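Bakery test kitchen, Hiltville – notebook entry, July, 7:40 a.m.

Last updated: July

Batch 142 of the Kemon milk bread was mixed at the usual hydration. The dough rested 20 minutes before shaping, and two loaves went to the Ado oven on the lower rack. Crumb was even; the crust on the second loaf remained pale near the base.

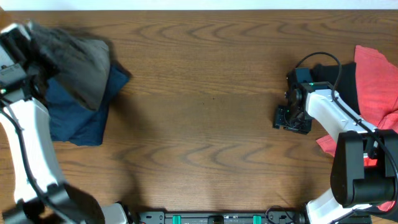
Should the Mao starter replace the commercial yeast in this recipe?
For the present it should remain a separate trial – the sour note is too strong beside the milk and sugar.

Next batch: reduce the sugar slightly, hold the oven temperature, and record the weight of each loaf after cooling. Salt to be reordered.

2 comments
Back to top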